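Pillbridge Backpack Scheme: second progress report to Belgate
Covering April to the end of September
Submitted Sat 3 October

Where we are

The grant agreement asks for a progress report at the halfway point, and the template asks us to start with achievements. I would prefer to start with the question Belgate put to us at the outset, which was whether children at the Pillbridge sites would be better off with repaired and restocked backpacks than with a voucher for a new one. After six months I do not think we can answer yes. We can answer "possibly, for some of them," and the rest of this report explains why I would not go further.

We have taken in 105 donated bags. Of those, 35 have been checked, packed and handed out. The remainder are in the store at Sakgate, and a good many of them are there for reasons we should have seen coming.

Intake

The appeal in April went out with very little guidance on it. It asked for "school bags in good condition," and people were generous in how they read that. We received laptop sleeves, a diaper bag, drawstring gym bags and a quantity of conference totes. The wording was changed in the second round and the quality improved, though I would not give the wording all the credit. The second round also drew on one school only, and that school is in a better-off part of town.

I was told in our last review that intake was "ahead of target." It is, if every item through the door is counted. I have asked that future figures count only bags that a child could carry books in. Belgate should expect the intake number to drop in the next report when that change takes effect, and should not read the drop as a decline.

Checking and repair

This is where the time goes. The original proposal allowed 5 minutes a bag. That figure came from the Kim pilot, where every bag came from a single supplier and had the same fastenings. Ours do not. A bag can look perfectly sound on a shelf and give way at the top seam the first time it is picked up with anything heavy in it.

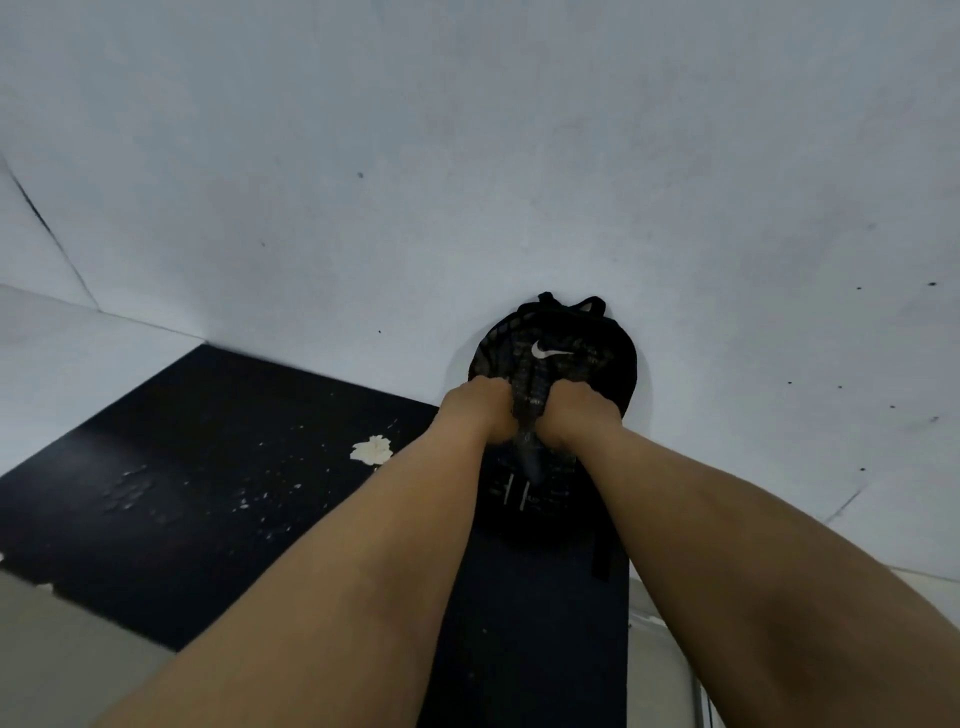

Seams and fastenings account for most of the rejections at the bench, and the present check does not test them properly. It asks the checker to look the bag over, open and close each zipper and tick a box. A visual pass of that kind favors bags that look smart. A black backpack with a white Nike swoosh on the front gets a yes from nearly everyone, and children like them too, but a logo says nothing about the stitching behind it. What I want written into the procedure is that the checker stands the bag up against the wall, takes hold of the fabric at the front with both hands and grips it tightly enough to feel what is going on underneath. The small carry loop at the top and the straps should get the same treatment. Dark bags need extra attention, as worn fabric is hard to spot on them under the Sakgate lights.

We have tried the hands-on check on a small batch. It is slower. It also turned up faults in 7 bags that had already been ticked as ready, which raises an obvious and uncomfortable point about the ones that were handed out before we tried it. We have written to the sites asking for any failures to be reported. So far we have had no reports, and I take very little comfort from that. Families who have been given something for free do not tend to write in and complain about it.

Packing

The packing list was agreed with the schools before the grant started: notebooks, pencils, a ruler, a water bottle and a folder. It is a sensible list. The trouble is that it was written for one age group and is being used for all of them. Older students have no use for wide-ruled notebooks, and two of the sites have said so. I would like permission to move part of the stationery line to a second list for grades six and up. The total would not change.

Water bottles have been a nuisance. The ones we bought are too wide for the side pockets on many of the bags, so they end up in the main compartment on top of the paper. I do not recommend buying more of the same.

Storage

Sakgate is dry and it locks, and those are the two good things I can say about it. There is no proper shelving. Bags are stacked, the stacks slump, and the bags at the bottom come out creased, with straps caught up in each other. The report template has a box for "storage adequate: yes/no." I have ticked no. A quote for shelving is attached separately. If Belgate would prefer not to fund it, the alternative is to stop taking donations until what we have has been cleared, and I would be content with that.

What the schools say

The feedback forms are warm. I would be careful with them. They were handed out together with the bags, they were filled in by staff, and every question was worded so that the pleasant answer was the easy one. "Did the children enjoy receiving their backpacks?" is not going to bring in much bad news. I have drafted a shorter form to be sent out a month after delivery, asking whether the bag is still in use and, if it isn't, what happened to it.

Spending

Spending is under budget. This should not be taken as efficiency. We are under because most of the bags have not been packed, and packing is where the money was meant to go. If the hands-on check is adopted, repair costs will rise and the underspend will shrink, possibly to nothing.

Requests to Belgate

Approve the revised check, including the slower rate.
Approve a second packing list for older students.
Decide on the shelving, or agree to a pause in donations.
Hold any publicity about the scheme until the one-month forms are back.

The next report is due at the close of the grant. I will include the voucher comparison in it, whichever way it comes out.

Project lead, Pillbridge Backpack Scheme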